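Setting the grasp region for thin objects in Skomon

The default planner in Skomon scores grasps by object height above the support plane. A paperback on a bed scores near zero, and the planner returns no candidates. The steps below switch it to edge scoring.

1. Open the task file and set grasp_mode to edge.
2. Set plane_fit to local, with a patch radius of 23 mm. A global fit fails on bedding - the quilt pulls the plane upward.
3. Set min_height to 7. Lower values let sheet wrinkles through as false edges.

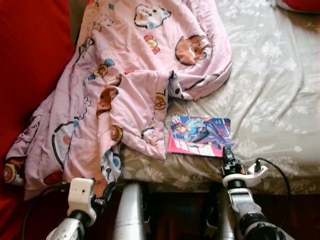
4. Restrict candidates to the two corners nearest the arm base. The other corners need a longer reach over the mattress and often hit the wrist joint limit.
5. Cap the approach at 600 points per plan, then run the dry-run command and read the log.

If the log shows "edge lost", the mask has merged the book with a fold next to it. Raise the segmentation threshold by one step and rerun. Printed fabric makes this more likely - the color term can be turned off with use_color false.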